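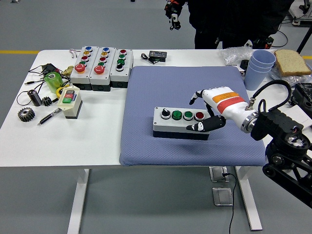 November, late afternoon

Spent most of today on the switch boxes. The one with the black knob, two greens and a red went on the quilted pad so it wouldn't slide. The three with the base plates stayed along the back.

Still have to sort the left end of the table. Gears, the brass fitting, the yellow ring, a pen. Kwaku wants the small parts in one bin by tomorrow. I also need to put the bread away.

Ordered 18 more knobs from Orlandini. Home by seven, soup.

2 comments · 18 shares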